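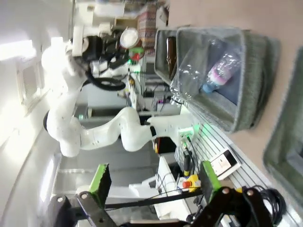
How to Set Up a Bottle and Jar Sort at Home

By Letay Birhane
September

Our town stopped taking mixed recycling at the curb last year, and now glass and plastic go to the drop-off in separate loads. It took me a couple of months to find a setup that works in a small kitchen. These are the steps I would follow if I were starting over.

Step 1. Find out what your drop-off takes

Look up the list for your own town before you buy anything. Ours takes bottles, jugs and tubs, but no clamshell boxes and no black plastic. Glass is bottles and jars only. Drinking glasses, oven dishes and window glass melt at a different temperature and go in the trash. Print the list and tape it inside a cabinet door. If your town charges by the bag, note the bag size too.

Step 2. Pick the spot

The sort has to be within reach of the sink or it will not get used. I tried the back porch first and the bottles just piled up on the counter. A low shelf, the bottom of a pantry or the end of a worktable will all do. Measure the width and depth of the space and write both down before you go to the store.

Step 3. Choose two bins

You need 2 bins to start, one for plastic and one for glass. The glass one should be the smaller of the pair. A big bin full of glass is too heavy to carry down a flight of stairs, and you will fill a plastic bin much faster anyway.

Fabric bins are light and fold flat when you are not using them. They do soak up drips, so put a clear bag in the one for plastic. Clear is better than black for this, as our drop-off turns away anything the attendant can't see into. Hard plastic crates are easier to wipe out but they are noisy with glass. I used Coltari crates for a while and gave them away.

Step 4. Rinse, but don't scrub

Fill the bottle a quarter of the way with cold water, shake it, and pour it out. Used dishwater is fine. For peanut butter and mayonnaise jars, scrape them with a spatula first and leave them to soak while you eat. Stand everything upside down on the rack for a few minutes so the bag stays dry. Labels can stay on.

Step 5. Deal with the caps

This is the part that differs most from place to place. Our list says to leave plastic caps on plastic bottles. Loose caps are small enough to fall through the sorting screens. Metal lids from glass jars come off and go in with the cans. Corks and pump tops are trash here - the pumps have a metal spring inside.

If you plan to crush your plastic bottles, do it before you put the cap back on. Press from the middle and twist the cap tight while you hold it flat. Check the list again before you do this, though. Places that pay a deposit usually want the bottle whole.

Step 6. Keep odd items out

Medicine bottles, motor oil jugs and anything that held paint or solvent should not go in either bin. I keep a shoebox on a high shelf for these and take it along on the yearly hazardous waste day. Broken glass gets wrapped in newspaper and put in the trash.

Step 7. Set a limit and empty it

Go when the plastic bag is full or the glass reaches the rim, whichever comes first. For two people that is every other week for us, more often in summer. My neighbor Mulugeta Habte takes our glass when he is driving over, and I take his in return. Tie the bag only at the drop-off, so you can pull out anything that turns up by mistake.

Turn the fabric bins inside out afterward and shake them over the sink. If one starts to smell, sponge it with warm water and a spoonful of baking soda, then leave it open overnight.

If you have more room

A third bin for cans is the next thing to add. After that I would add a flat tray for jars you mean to keep. Give the tray a firm limit, or the jars will take over the shelf. Mine holds one layer, and when it is full the next jar goes in with the glass.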